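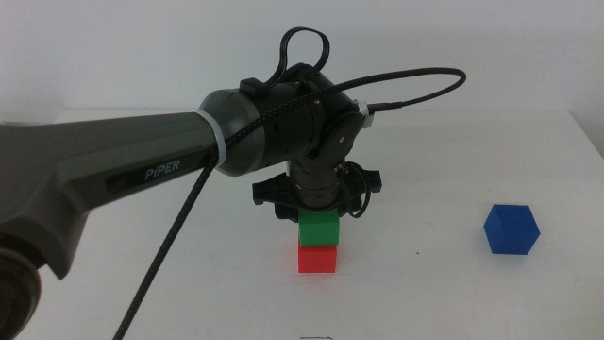
Clubs > Ormsby Robotics Club > Student Handbook > Section 5: Stacking Blocks with the Arm

December
By Glenys Furnival, with a good deal of help from Lakmal Saha

Welcome to the section everybody flips to first! Stacking is where a new team finds out how well it did its homework in Section 4, so if you skipped the table zeroing, please go back and do it now (I'll wait). The task is a simple one to say out loud: one block stays on the table, a second goes squarely on top of it, and the third is left alone until you have the first two right. We keep the red block on the bottom and the green on top, with the blue one well off to the side where the wrist won't bump it. You are welcome to pick another order once you've passed your check, but please use ours for the Friday sessions so the mentors can help you quickly.

Before you start

You will need the arm powered and homed, the three blocks, and a laptop with your team's copy of the Sorard program open. Have one person at the keyboard and one at the stop button, and do trade places halfway through the evening.

CAUTION: Hands, sleeves and long hair stay off the table whenever the motors are on. If you need to straighten a block, say "hands in," wait for the person at the stop button to press it and answer you, and then reach.

Setting the bottom block

1. Open the file called stack_start and save it under your team name. Please don't skip the saving part - we lost Team Rendon's whole evening that way last year.

2. Set the speed to 40 percent. You can go faster later on, and I promise the blocks will still be there.

3. Move the arm over the bottom block with the fingers open, and lower it in small steps.

4. Close the fingers gently, carry the block to the stacking spot, and stop just short of the table.
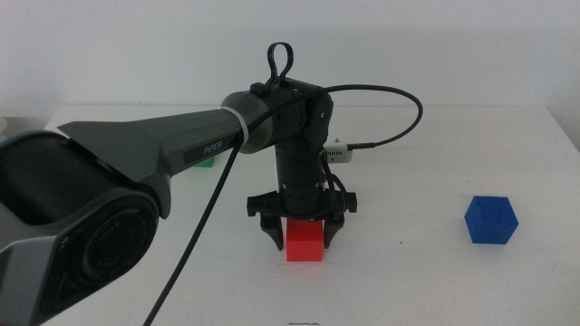
5. Check your height before you let go. A block released too high can land crooked, and one pushed down too hard makes the wrist strain and throws off every number that comes after. Get your eyes level with the tabletop and look at the lower half of the red block, which stays in plain view under the gripper even though the fingers and mount hide the top. If you can slide a sheet of paper under it with the motors stopped, you are still too high.

6. Open the fingers, raise the arm straight up, and write the release height in your notebook.

NOTE: Look at the cables each time you turn the wrist. They need enough slack to move freely, and a loop that pulls tight means you should back up and choose another approach.

Adding the second block

7. Pick up the second block and bring it over the first, staying high until you are directly above.

8. Lower it slowly, using your release height plus one block. Stop when the two faces meet.

9. Pause for 3000 milliseconds before opening the fingers. It feels like forever, I know, but it lets the arm settle.

10. Open, rise straight up, and call a mentor over to sign your sheet.

Comments

Ánh Vi: Our team kept knocking the stack on the way up. We were moving sideways too soon, so step 10 really does mean straight up!

Clive Whitlock: Is the pause the same for the Zultbridge meet? My daughter's sheet says 3400.

Glenys Furnival: Good catch, Clive. Use 3400 for the meet and 3000 at the club. I'll get that into the next printing.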